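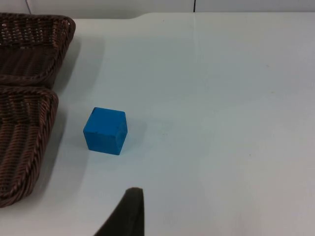 November, bench notes, dye shed

Third go at the walnut hull bath and I think I finally like the brown! Used 200 g of dried hulls from the Barkel sack, soaked overnight, then simmered for 4 hours with the lid on. The Sutlow wool took it beautifully – deep and a bit reddish at the tips – but the Tromum blend came out patchy again, same as last month. 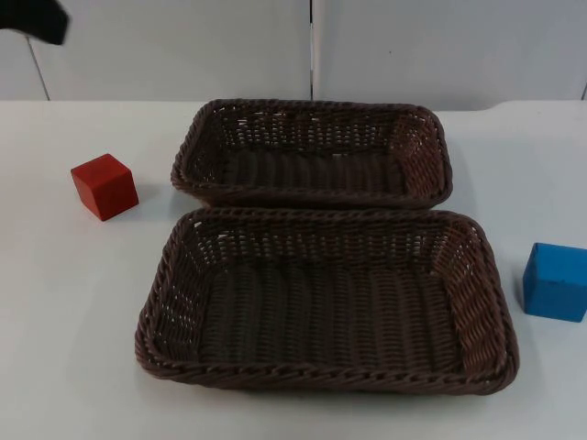 I'm starting to blame the scour. The blend still felt greasy when I pulled it out of the rinse, and I only gave it one wash (lazy, I know). Next batch gets two, and hotter. Total yardage dyed so far is 2700, which is enough for the blanket warp if I don't waste any on samples.

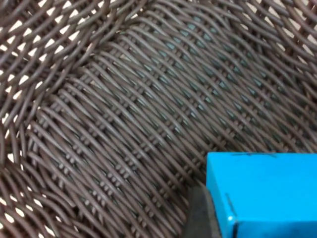 Dark brown weave, close up. The ribbed band is nice.

Skein 149 is the odd one. It went into the iron pot by mistake and turned nearly black, and now I want a whole stripe of it. Must write down how long it sat in there next time, I was on the phone and lost track. 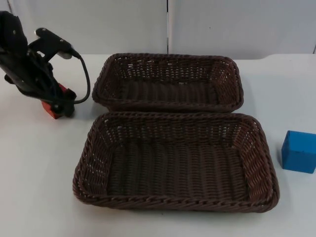 White tabletop, with a bit of bright red at upper left.

Still to do: strain and jar the leftover bath, label the jars, order more alum from Hyun before we run out.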